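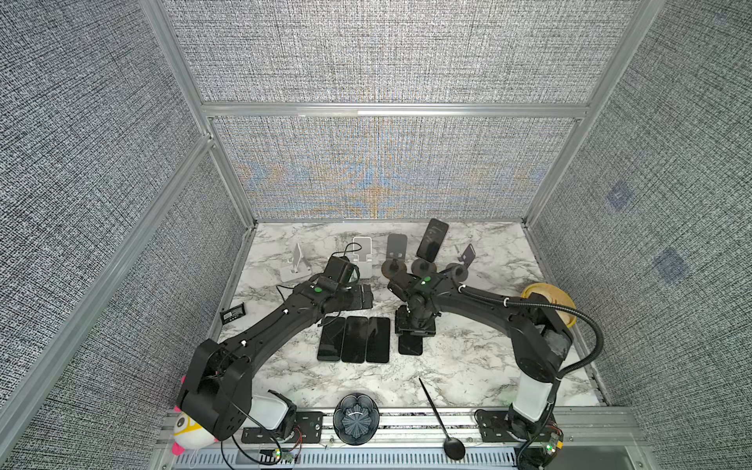
4.2 Arrangement of the Display Surface

The second part of the study concerns how handsets are laid out and stood up for display on a small retail counter. We took the counter as a fixed area with a stone-look surface, enclosed at the sides and rear, and asked what order of placement leaves each handset readable from the front. Work on shop fittings has mostly treated the stand as a matter of security. Its effect on the arrangement as a whole has received less attention.

Each layout began with the handsets lying on the surface. The instruction sheet, written by Moradi and revised in October, gives a single rule for the order: fill the rear positions first, then work toward the front edge. The rule does not fix which handset goes on which stand. Early drafts did fix it, and the resulting layouts were uniform but poor, with tall devices placed ahead of short ones.

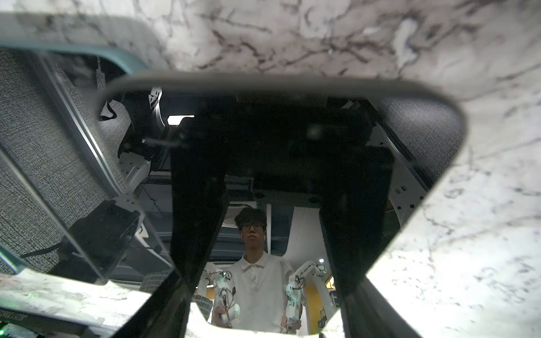

The order of placement also affects the angle at which a handset comes to rest. A device set down on a ledge stand settles against its back plate and keeps the angle of the plate. A device on a post holder keeps whatever angle the holder was left in, and small errors add up along a row. We scored angle on a scale of 0 to 5 and position on a scale of 0 to 100. The two scores were kept apart in the analysis – combining them hid the cases in which a handset was in the right place but faced the wrong way.

Two further points came up when the scoring sheet was reviewed. The first was whether a handset still lying flat should count as misplaced or as not yet placed. We chose the second reading.
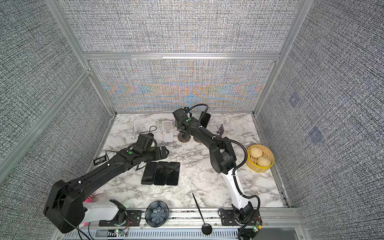 Iordache objected that a flat handset at the front of a finished display would look like an error to any customer, whatever the sheet called it, and asked for a separate code. The code was added and earlier sheets were rescored. The change lowered the position score of the incomplete layouts and left the others as they were.

The second point was the mixing of stand types. Square-based stands line up along their edges and are easy to space. Round bases give no edge to work from, so spacing has to be judged between centers. The Timley guide, which we used as a baseline, recommends one type per counter. We kept both types in the trials, as small shops often add stands over time and seldom replace a full set.
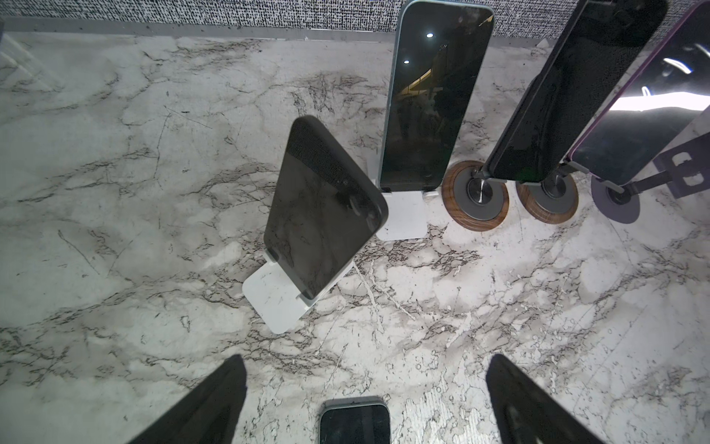

Figure 4. Handsets on square-based and round-based stands, with one further handset at the front.

Reflection was recorded as a note and was not scored. A dark screen picks up both the overhead lights and the pattern of the counter, and the result depends on tilt more than on position. A change of tilt that clears the lights from one screen may bring the counter pattern into it. Section 4.3 returns to this question with the matte surface.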